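首页 目录 上一章 下一章 搜索本书 请输入关键词

第五章 茶水台的布置与日常整理

阅读 526 收藏 22 分享 17

学习目标

学完本章后，应能够：说明电热水壶各部分的名称和作用；为一处小型茶水台选定位置并安排物品；按顺序完成一次烧水、收壶和擦台；识别水垢，并用合适的方法清除；填写茶水台日常记录表。

本章术语：壶身、电源底座、连接器、托盘、分格盒、台面、水垢、最低水位线、最高水位线。

导入

Bustomdale 是一处供短期住宿的公寓楼，每层走廊尽头设有一处茶水台。四月换班时，新到岗的客房员 Olumide Ojo 接手了三楼和四楼。交接单上关于茶水台的内容只有一行字：“每日整理，保持可用。”他第一天按自己的理解做，把水壶、杯子、茶包和清洁布全部擦好，沿墙排成一排。下午三点，有住客来问水壶的底座在哪里。底座在杯子后面，插头在另一侧，电线从茶包盒底下穿过去。

东西都擦过了，也都在台上，但使用的人要先挪开几样东西才能烧水。主管没有批评他，只让他把台面清空，自己烧一壶水，再把刚才用到的东西按拿取的先后放回去。他放完以后，台上的东西少了一半，剩下的一半收进了下方的柜子。

本章从这件小事讲起。茶水台面积小，物品种类却杂：有通电的器具，有盛水的容器，有入口的食品，还有零散的小包装。前几章讨论的衣柜和书桌，物品放错了位置，后果多半是找起来费时间。茶水台上有水也有电，位置放错，可能带来烫伤和触电的危险。学习时请把安全要求和整洁要求放在一起考虑。

5.1 茶水台上有哪些东西

茶水台的物品可以按用途分为四类。

第一类是加热器具，通常只有一件，就是电热水壶。常见的电热水壶由壶身和电源底座两部分组成。壶身包括壶体、壶盖、壶嘴和把手，底座是一块圆形的平盘，中央有凸起的连接器。壶身放到底座上，两者接通，按下开关后开始加热。壶身可以单独提起，倒水时不必拖着电线。

第二类是承托和分隔用具，包括托盘和分格盒。托盘划定了茶水用品的范围，也便于整体移开擦台。分格盒用来放茶包、糖包、咖啡条等小件。如果没有分格，小件会互相压住，住客只好把整盒翻开来找。

第三类是饮用品，包括瓶装水、茶包、咖啡条和糖包。这一类消耗快，补充次数多，要检查保质日期。

第四类是杯具和清洁用品。杯具可以摆在台上，清洁用品应放入柜内，与饮用品分开。

深色托盘和深色器具放在浅色台面上，边界清楚，歪了容易看出来；不过深色光面也容易显出指印和水渍，擦拭时要留意。浅色带斑点的石英石台面不显细小的灰尘，检查时不能只从正上方看，应弯下身，借着灯光从侧面看一遍。

壶身与底座可以合放，也可以分放。分放时，壶身立在台面上，底座留在托盘里，打扫人员能同时看到壶底和连接器是否干净。供住客使用时，一般恢复为合放。
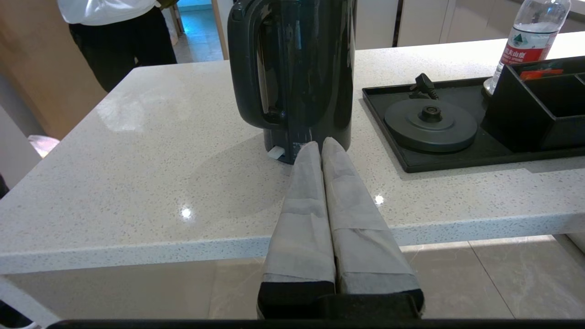

5.2 选定位置

布置茶水台之前，先看插座，再看台面。插座的位置基本上决定了底座的位置，其他物品随底座安排。

底座与插座之间的电线应尽量短，不从其他物品下面穿过，也不垂到台面边缘以外。多余的电线绕在底座下方的线槽内。没有线槽的，可以用束线带松松地扎一道，不要打死结。

底座应避开水池。台面较短、确实无法避开的，把水池一侧留给杯具和空托盘，底座放到另一端。壶嘴朝向要使蒸汽能够散开，不要正对墙上的柜门，也不要正对插座。

壶身放下时，把手转到便于拿取的一侧，但不能伸出台面。有儿童出入的楼层，底座要再往里放，台面外沿不摆任何能引起儿童注意的小包装。

台面上方如有吊柜，要先打开柜门试一次，确认柜门不会碰到瓶口和壶盖。

5.3 托盘内的排列

托盘内的排列遵循两条规则：高的在后，矮的在前；常用的靠近手，备用的靠近墙。

瓶装水高，应靠后放，标签朝前。分格盒放在瓶装水前面或旁边，盒内每格只放一种东西。某一格只剩一包时也要留在原格，不要为了好看并到别的格里，否则补货的人看不出缺的是哪一种。底座放在托盘前部，周围留出放下壶身的空地。

插头暂时不用时，放在托盘后缘，插脚不要接触潮湿的台面。需要通电时，先确认底座表面干燥，再插上插头。

托盘不宜放满。Clinard 客房部给新员工的手册里有一个简单的检查办法：一只手提起壶身再放回去，手背不碰到任何东西，排列就算合格。这个办法不用尺子，当班时随手就能做。

5.4 烧水与收壶

一次完整的操作按下面的顺序进行。

一、打开壶盖，查看壶内有无剩水、异物和水垢。有剩水的倒掉。

二、加水到最低水位线和最高水位线之间。加水时壶身应离开底座。

三、盖好壶盖，用干布擦去壶身外壁和壶底的水。

四、把壶身平稳放到底座上，按下开关。

五、水开后开关自动跳起。标准大气压下，水在100摄氏度沸腾，高海拔地区沸点较低，水会提前翻滚，这属于正常现象。

六、倒水时握紧把手，壶盖保持关闭，缓慢倾斜。

七、用完后倒掉剩水，打开壶盖晾一会儿，再盖好放回原处。

第三步常被省略。壶底带水放到底座上，水会流进连接器周围的缝隙。发现底座上有水时，应先拔下插头，再用干布吸干，等完全干燥后使用。壶身外壁也不能放到水龙头下冲洗，只能用拧干的湿布擦。

5.5 擦台

擦台时把托盘整体端开，不要绕着托盘擦。端之前先拔插头，把壶身和瓶装水拿下来，避免托盘倾斜时倒下。

石英石台面用中性清洁剂和软布即可。茶渍、咖啡渍先用湿布敷几分钟再擦。不要用钢丝球，也不要把刚烧开的壶直接放在台面上长时间不动，应放回底座或垫上隔热垫。台面前沿的直角处容易积一道水线，擦完平面后，用布包住边角再拖一遍。

台面擦完看地面。茶水台前的地砖常有滴落的水，浅色砖上不易察觉，要用干拖把收一遍。砖缝里的茶渍可用旧牙刷蘸清洁剂刷洗。

5.6 清除水垢

水垢是水加热后析出的矿物质，主要成分是碳酸钙，在壶底呈白色或淡黄色。水垢过厚，烧水时间变长，倒出的水里会有碎片。

清除时，向壶内加水和食用柠檬酸，烧开后断电，静置二十分钟，倒掉，再用清水烧开两次并倒掉。也可以用白醋代替柠檬酸，但气味较重，清洗次数要增加。清除水垢期间，应在壶旁放“清洁中”的牌子，以免有人误用。

不要用硬物刮壶底。刮痕处更容易附着水垢，下一次更难清除。

5.7 两种布置的比较

Mamani 和 Kornlow 是两家规模相近的家庭旅馆，茶水台的做法不同。

Mamani 把全部用品放在一个托盘里，每间客房一套。住客使用方便，打扫时端起一次即可，但每套都要单独检查日期，补货时间较长。

Kornlow 只在房内放水壶和杯子，茶包和瓶装水集中放在走廊的柜子里，由住客自取。补货快，过期的情况少，缺点是夜间有人来回走动，靠近柜子的房间偶有意见。

两种做法都可以采用。选择时要考虑房间数量、当班人数和走廊的隔音情况。

课堂活动

两人一组，准备一只带独立底座的电热水壶、一个托盘、一个分格盒、一瓶水和若干茶包。一人布置，另一人不看布置过程，直接来取用。取用的人每挪动一件无关的物品，就在纸上记一笔。交换后再做一次，比较两张记录，讨论哪一件物品应当换位置。全程不通电。

思考与练习

1. 写出电热水壶壶身和底座各自的组成部分。

2. 导入部分中，Olumide Ojo 第一次的布置有哪些不妥？请对照5.2和5.3的要求逐条说明。

3. 画出自己家中烧水处的平面图，标出插座、水池、底座和电线走向，并提出一处改动。

4. 为一处走廊茶水台设计日常记录表，至少包括饮用品补充、水垢检查和插头检查三栏。

5.8 记录与交接

茶水台每天至少检查一次，检查人在记录表上签名并写明时间。水壶出现开关不跳、壶身漏水、电线破皮等情况，应立即停用，拔下插头，贴上“停用”标签后送修，不得放回台上。

交接时，口头说明和书面记录都要有。“保持可用”一类的话过于笼统，应写清缺什么、补了什么、哪一件待修。记录表的格式和填写范例见下一节。

上一节 返回目录 下一节 分享到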